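Ticket: Mass intentions showing up on the wrong day
Product: Sikwood parish calendar
Status: open, waiting on customer
Opened: 13th March

Hi again, it's the parish office at Diltelbridge. Since the clocks went forward this weekend, every Mass intention we've entered for 7 pm or later is printing under the next day in the bulletin. The website has them right! It's only the bulletin export. I had a very sweet lady at the door this morning asking why her husband's anniversary Mass had moved to Thursday (it hasn't, thank goodness).

What I've tried so far: logged out and in, cleared the browser, and ran the export on the other computer in the sacristy. Same thing each time. I also changed one evening Mass to 6:30 and it went straight back to the correct day, so I'm guessing it's something to do with the hour.

We have 156 intentions booked through the end of the year and I really don't want to retype them, especially with the Lenten ones already promised to families.

Update, same afternoon: I called the Skerkmont parish, who are on Sikwood too, and theirs is fine. They said to look at the time zone under Diocese Settings. Ours was blank! I picked the right one and saved, but the export didn't change. Do I need to rebuild something? There's a button that says Rebuild Archive and it warns me about over 2,000 entries (baptisms and funerals are in there as well), so I'm not touching it until one of you tells me to.

Also, the bulletin goes to Heiskanen, our printer, and they need the file before we run 300 copies. If it can't be fixed in time, can I just edit the export by hand, or will that break next week's? 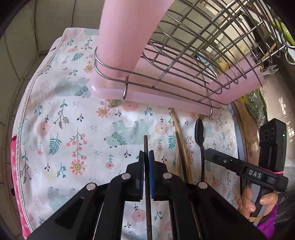
Gripper holding a chopstick by the dish rack

Second update: I made a test bulletin with 5 evening Masses and no feast days, and all of them jumped forward a day. File is in the shared folder, named "test lent". Mornings are still fine. I'm in the office until four, and the phone is better than email.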